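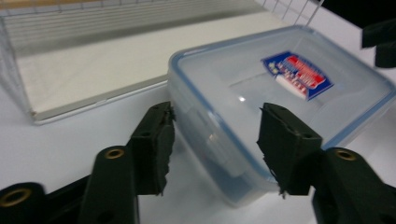
Figure 3. A clear plastic food storage container on a white tabletop.

3.2 What people keep their leftovers in

I went into this part of the study thinking I'd be writing about food. I ended up writing mostly about lids. When Mpho Sibiya and I started asking households in Radebe how they decide what gets saved after supper and what gets scraped into the trash, the talk kept drifting to containers (Figure 3 shows the general type), and after a while I stopped steering it back.

We mailed out 800 surveys and got 500 of them filled in, which made me very happy – I'd been bracing for far fewer! The question I liked best asked people to think of the last thing they threw out and tell us where it had been sitting. Folks wrote whole paragraphs. One woman told us she can't see into her old ice cream tubs, so she forgets what's in them until the smell reminds her. Another said clear boxes make her feel guilty every time she opens the fridge, and she eats the rice just to make it stop.

We also did 30 kitchen interviews, mostly in May, and those are where I learned about stacking. People will put up with a stained box or a cracked corner, but a box that won't stack gets shoved to the back, and whatever is inside goes with it. I hadn't put a single question about stacking on the survey, and I'm still a bit annoyed with myself about that.

Sibusiso Pillay, who read an early draft, asked whether clear containers really lead to less waste or whether tidy people just buy more of them. Fair point, and our data can't settle it. I come back to his question in Section 5, along with the trouble we had getting anyone to keep a food diary past the second week.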